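Chapter 6
Selling Time on the Air: How a Local Radio Station Earns Its Keep

If you have ever sat in a parked car waiting for a song to finish, you already know something about radio that the accountants took years to put a price on. People stay with a station they like. They stay through the weather, through the farm report, and very often through the commercials, and it is that last bit of staying that pays for all the rest. In this chapter we leave the studio, where we spent Chapter 5, and walk down the hall to the sales office.

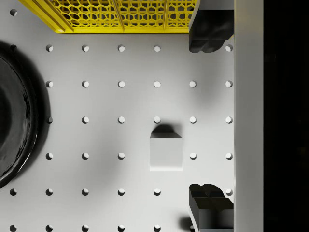
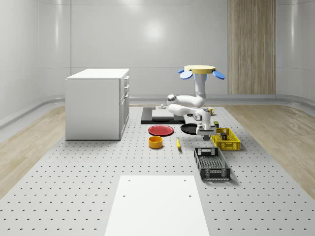 Figure 6.1 Two views of a light-colored perforated surface; the second takes in a cabinet and the wall behind.

After reading this chapter, you should be able to explain what a station is selling when it sells a spot, read a simple rate card, tell the difference between a spot schedule and a sponsorship, and talk sensibly with a shop owner who has never bought a minute of airtime and is a little nervous about it.

Opening Story: The Furniture Store on Mill Road

Humaira Lodhi had been selling airtime at the station in Usteck for one season when she was handed an account that everyone else in the office had already tried. It was a family furniture store called Pons, out on the road toward Flarkness, and its owner, Sylvain Pons, had a firm opinion about radio. He had bought it once. He had run a batch of commercials in December, the phone had stayed quiet, and he had put the money into flyers ever after.

Humaira did not bring him a proposal on her first visit. She brought a notebook, and she asked him to tell her about that December as well as he could remember it. It took most of an afternoon (he was a talker, and so is she), but by the end of it she had learned a great deal. The commercials had been scattered across the whole broadcast day, with a good number of them running after midnight, when the rates were lowest. The script had listed eleven kinds of furniture and had given the address at the very end, quickly. And the store had been closed for inventory during part of the run, which Sylvain mentioned almost in passing while he was looking for a pen.

She went back to the office and laid all of this out for her sales manager, Marcelle Rolland, who had a way of reading old contracts with a pencil behind her ear and another in her hand. Together they wrote a much smaller plan. It used mornings only, when people in the Usteck valley are driving to work. It talked about one thing, mattresses, and it said the name of the road twice. The whole package came to $2,761, less than Sylvain had spent on the flyers that fall, and it ran for 6 weeks.

We will come back to how it went at the end of the chapter, and you may be a little surprised. For now, hold on to the questions Humaira asked, because nearly every idea in the pages ahead grows out of one of them. When did the commercials run? Who was listening then? What were those listeners asked to do? Could they have done it if they wanted to?

6.1 What Does a Station Sell?

New salespeople often say that a station sells minutes. It is an understandable thing to say, since minutes are what appear on the invoice, but it will lead you astray if you lean on it too hard. A minute at three in the morning and a minute at seven-thirty are exactly the same length, and no station in its right mind would charge the same for both.

What the advertiser is paying for is the chance to be heard by a certain group of people at a certain time. We call that group the audience, and a good part of your working life in radio sales will be spent describing it to people who would like it to be bigger. The minutes are the container. They also happen to be perishable, in much the way that a seat on a train is perishable. Once seven-thirty has gone by without a commercial in it, that opening can never be sold, and there is no shelf in the back room where it can be kept until somebody wants it.

The commercial openings a station has available are called its inventory, or "avails" for short. Managing inventory is a balancing act. Leave too many openings empty and the station loses income. Fill every last one and listeners begin to drift, at which point the openings are worth less to everybody.

6.2 Dayparts

Stations divide the broadcast day into blocks called dayparts. The names vary a little from one office to another, but you will usually meet morning drive, midday, afternoon drive, evening, and overnight. Morning drive is often the most expensive, and you can probably guess why. People are getting dressed, packing lunches, and sitting in traffic, and they want the time and the temperature.

It would be a mistake, though, to think of the cheaper dayparts as leftovers. A bakery that wants to hire night staff may do beautifully overnight. Bastien Delaunay, who programmed the evening hours at the Usteck station for many years, kept a folder of letters from long-haul drivers, nurses, and one lighthouse-obsessed retiree, and he was glad to lend it to any salesperson heading out to see a client.

Key Terms

Audience: the people listening to a station during a given period.
Avail: a commercial opening that has not yet been sold.
Daypart: a block of the broadcast day used for planning and pricing.
Rate card: a station's list of prices for airtime.
Spot: a single commercial announcement.

Before You Read On

Listen to a local station for 20 minutes in the morning and again in the evening. Write down each advertiser you hear and what the listener is asked to do. Keep your notes handy, as you will need them for the rate card exercise in Section 6.3.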